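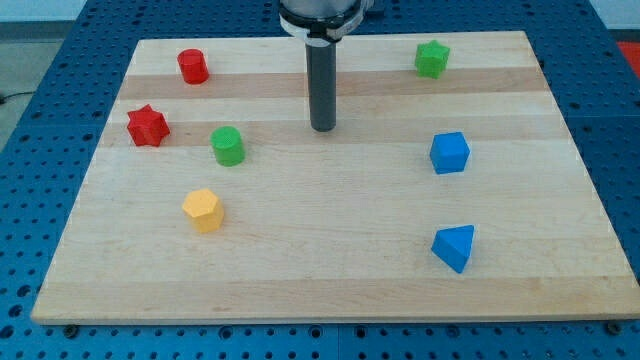 Section 2. Planning and ordering a bench cell

Read this section before placing an order. It covers the parts bought separately from the arm, the order in which to buy them, and the costs most often left out of a first budget. Mounting and wiring are dealt with in Section 3.

2.1 Before you ask for a quotation

1. Write down the task in one sentence, including the largest and smallest part to be handled. For block pushing and sorting work, list the shapes as well as the sizes. Cylinders roll when tipped and need more clear board than cubes.

2. Measure the floor space. Allow for the table, the full reach of the arm and a clear strip for the operator on at least one side.

3. Check the route from the delivery door to the final position. The table top is supplied in one piece and cannot be split.

4. Confirm who will pay for electrical work. It is not part of the Emgate quotation.

Note: Prices are held for 2 months from the date of the quotation. After that a new one must be requested.

2.2 Table

The cell is designed for a perforated metal table. The hole grid lets the work board and fixtures be moved without drilling. A plain top may be used, but every later change of layout will then need new holes, and the cost of this should be set against the saving.

Order the table first. The Craddock table has a lead time of 11 weeks and is usually the last item to arrive. The arm should not be taken out of its packing until the table is in place and level.

CAUTION: Do not bolt the arm to an office desk or a folding bench as a stopgap. Damage caused in this way is not covered.

2.3 Work board

A flat wooden board gives a good surface for light pushing tasks. Choose a board large enough for all the parts to be spread out with room between them, plus an empty area for the arm to push into.

1. Buy two boards from the same batch. Surface friction differs between batches, and results from one board may not carry over to another.

2. Do not varnish or oil the board after delivery.

3. Budget for replacement once a year under daily use.

2.4 End tool

A straight rod with a rounded tip is enough for pushing. It has no moving parts and needs no air supply. If grasping is planned within the first year, ask for the Nernach tool plate at the time of order. Fitting it later means removing the collar and repeating the calibration.

2.5 Items often missed

Spare rods
Spare parts of each shape and colour
Cable covers for any run across the floor
Table fasteners (not supplied with the arm)
Delivery and lifting
Calibration visit

Set aside 2,000 for these in the currency of the quotation. Sites which left them out have had to raise a second purchase order, and the cell has stood idle while it was approved.

Note: Blocks may be bought from any supplier. If colour is used to tell them apart, order spares with the first set, as shades vary between production runs.

2.6 Sending the order

Send the completed planning sheet to Nikola Ziółkowski at the Zutislow office. Orders for delivery before the summer shutdown must be received by the end of June. Attach a sketch of the floor space with the door and the nearest power socket marked.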